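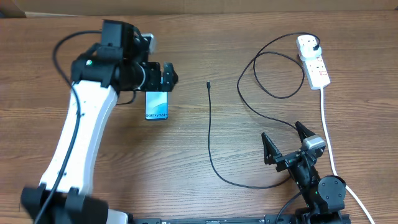 Keeping phone chargers and power strips in order

Most of the trouble people have with phone charging comes down to the cable, the port, or the strip everything is plugged into. The phone itself is usually fine. These notes cover setting up a charging spot on a table or workbench, looking after the cables, and sorting out the common faults. They apply to any recent phone that charges through a small connector at the bottom edge.

Choosing the spot

Pick a hard, flat surface. A wooden table, a desk or a kitchen counter well away from the sink will all do. Beds, sofas and piles of clothing are poor places to charge because a phone gets warm while it fills and fabric holds the heat in.

Keep out of direct sun. A south-facing windowsill in April can already be hot enough by noon to make a phone stop charging and show a temperature warning. If that happens, unplug it, move it to the shade and leave it alone for a while. Do not put it in the refrigerator. Moisture can form inside.

The outlet should be close enough that the cable is slack when the phone is plugged in. A cable stretched tight pulls sideways on the port every time the table gets bumped, and the port costs a lot more to fix than the cable.

Power strips

A strip with a separate switch for each socket is worth a few extra dollars. You can shut off one charger and leave the others running, and you don't have to keep pulling plugs in and out.

Read the rating on the underside before you load it up. Phone and tablet chargers draw very little. Space heaters, kettles, toasters and irons draw a great deal and belong in a wall outlet, never in a strip.

Do not plug one strip into another.

Lay the strip where you can see and reach the switches. Behind a bookcase it collects dust and gets forgotten. On top of the table is fine if there are no drinks nearby. If it lives on the floor, put it against the wall where no one steps on it, and keep it out from under rugs.

Bulky adapters often cover the next socket over. Put the biggest one at the end of the strip and turn it so the body hangs outward, if the shape allows. A short extension lead made for the purpose also works, but only for low loads like chargers.

Once or twice a year, unplug the whole strip from the wall and wipe it with a dry cloth. Look for brown marks around the sockets, a loose fit, or a cracked case. Any one of those means it's time for a new strip. A plug that feels hot to the touch is the same story.

Travel and plug adapters

A plug adapter changes the shape of the pins and nothing else. It does not change the voltage. Most phone chargers accept a wide range, and the small print will say something like "100-240V." If yours says that, a plain adapter is enough. If it lists only one voltage, check it against the supply where you'll be using it.

Adapters that wobble in the socket should be thrown out. The ones that come free with other things are often the worst. We had one in the shop drawer that let the plug sag until half the pin was showing.

Coiling cables

Long cables cause more mess than short ones. If your phone sits 2 feet from the outlet, use a short cable and put the long one away for trips.

When you do have extra length, coil it in wide, easy loops. Hold one end in your hand, make a loop the size of a saucer, and let the cable turn the way it wants to. If it twists into a figure eight, give it a slight roll between finger and thumb as you lay each loop. Forcing it flat is what breaks the wires inside.

Do not wrap a cable tightly around its charger. The bend right at the plug is where most cables fail, and winding puts a sharp bend exactly there.

For ties, use hook-and-loop strips, soft twist ties or a rubber band doubled over loosely. Plastic zip ties are hard to undo and easy to pull too tight. I bought a roll of 200 hook-and-loop ties from Trernine several years ago and still have most of it - they can be used over and over.

Undo the coil if you're drawing a heavy load. It makes no real difference with a phone charger, but an extension cord wound on a reel can overheat when it's running a heater or a saw.

Keeping the end from falling off the table

A loose charging end always finds its way to the floor. Some fixes:

Binder clip. Clip it to the edge of the table and run the cable through the wire handle. The connector is usually too wide to slip back through. Works on edges up to an inch or so, depending on the clip.

Adhesive cable clips. Clean the surface with rubbing alcohol first and let it dry. Press the clip on and wait a day before using it. On an oiled or waxed table they tend to let go, and they may take some finish with them, so test underneath first.

A weight. A smooth stone or a heavy mug will hold a cable down. Set it a few inches back from the connector.

A box. Cut a notch in the rim of a small cardboard box, put the coil inside and bring the end out through the notch. Leave the lid off if the charger is in there too.

Plugging in and unplugging

Hold the connector by its hard shell, line it up with the port and push straight in. It should go with a light, even push. If it stops short, take it out and look before you try again.

A USB-C connector goes in either way up. The older micro-USB type only goes in one way, with the wider side of the connector matched to the wider side of the port. Forcing one of those upside down will ruin the port in a single try.

Pull it out by the shell too. Pulling on the cord is the quickest way to loosen the joint.

If your hands are stiff or shaky, set the phone face up on a folded cloth so it can't slide, hold it steady with one hand and bring the connector in level with the table. A thick case can get in the way. Some have such a narrow cutout that the connector never seats fully, and the phone charges on and off all night. Try it once with the case removed to find out.

Cleaning the port

Pocket lint packs down at the bottom of the port until the connector no longer clicks. The fix takes a few minutes.

Turn the phone off. Work under a good light. Use a wooden or plastic toothpick, shaved thinner with a knife if needed. Slide it in along the wall of the port and draw the lint toward you. Stay off the contacts in the middle. Tap the phone gently, port down, against your palm and repeat until nothing more comes out.

Leave out metal pins, needles and paper clips. Skip the liquid cleaners too. Canned air is all right in short bursts if you hold the can upright.

Ismael Teixeira, who repairs phones in Pusov, told me he cleans out far more ports than he replaces. He charges for the replacement and does the cleaning free.

When the phone won't charge

Go through it in this order and change only one thing each time.

1. Check that the strip is on, and that the switch for that socket is on.
2. Plug a lamp into the same socket. If the lamp doesn't light, the fault is in the strip or the wall.
3. Push the cable firmly into the charger end. If the cable is detachable, that end works loose more often than you'd expect.
4. Try a different cable.
5. Try a different charger.
6. Clean the port.
7. Restart the phone.

If it charges with the second cable, throw the first one away. Don't put it back in the drawer "just in case," or you'll be testing it again in six months.

Slow charging is often the cable as well. Thin, cheap ones can't carry much current. An old low-power charger will also take hours over a phone that could fill much faster.

Labels

Put a tag on each cable near the charger end. Masking tape folded over into a flag is enough. Write what it's for and the length. Colored tape works for families, with one color per person.

Label the plugs at the strip too, especially if there's a router or a clock in there that shouldn't be switched off by mistake.

Sorting the drawer

Tip everything out on a table. Test each cable with a phone before it goes back in. Last time I did our house there were 74 cables in three drawers and a shoe box, and 13 of them were dead. Several more fit nothing we own.

Keep one or two spares of each type in use. Store each in its own zip bag or in a cardboard tube, standing on end. The Gedero drawer trays with the narrow slots are a decent size for short cables, but a cut-down egg carton does the job for chargers.

Old cables and chargers shouldn't go in the household trash. Many hardware and electronics stores have a bin for them near the door, and the county recycling center will usually take them.

Wiping down the table

Unplug first. Wipe the table with a barely damp cloth and dry it right away. Cables can be cleaned with the same cloth, well wrung out, keeping clear of the connectors. Sticky marks on a cable come off with a little rubbing alcohol. Let everything dry before plugging back in.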